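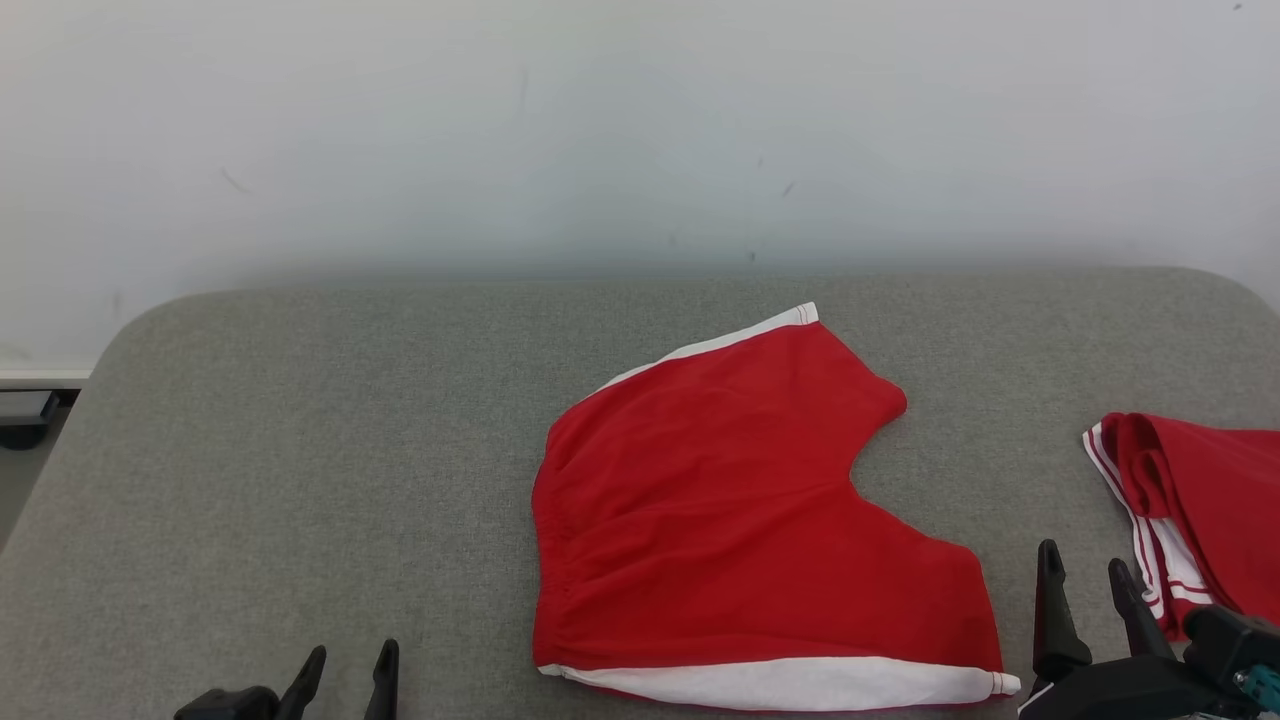

「指を替えただけで、こんなに性格が変わるんですよ」。アンパロ・ユパンキさん(Amparo Yupanqui)は、私が椅子に座るより先に話し始めていました。衣類をたたむ双腕ロボットのグリッパーを、この冬ずっと比べている人です。

候補はBoserusとLatmontの二つ。正直、私には名前の響きくらいしか違いがわかりません(すみません!)。そう言うと、彼女は笑って教えてくれました。「Boserusは握る力が素直。Latmontは指先がしなるので、薄い布の下にもぐりやすいんです。ただ、つるっとしたスポーツウェアだと逃げられることがあって」

試験は1種類の指につき30回。短パンを半分に折る、という同じ動作をひたすら繰り返すそうです。「15回を過ぎたあたりで、だいたい好き嫌いが決まっちゃうんですけどね。そこから先は自分の思い込みとの戦いです」
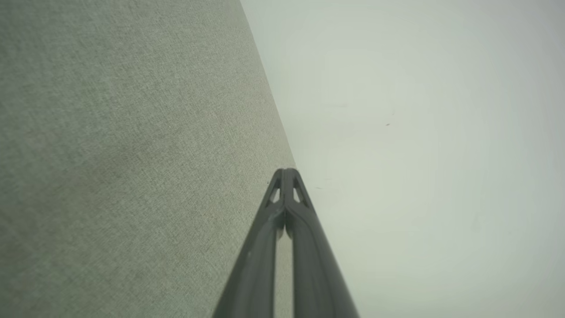
手首のカメラの話になると、声が一段大きくなりました。「指を閉じたときに先端が見えるかどうか、私はそこをいちばん気にします。見えないと、何をつかみそこねたのか後で追えないでしょう?」

制御側の担当はポーリク・オフラハータさん(Pádraig Ó Flaithearta)。遅延の設定を19ミリ秒に落ち着けるまで、二人でかなり言い合ったとか。「彼はもっと詰めたい、私は早く次の布を試したい。まだ決着してません」

次はタオルだそうです。12月にまた見に来ていいですかと聞いたら、「たたむの、手伝ってくれるなら」と言われました。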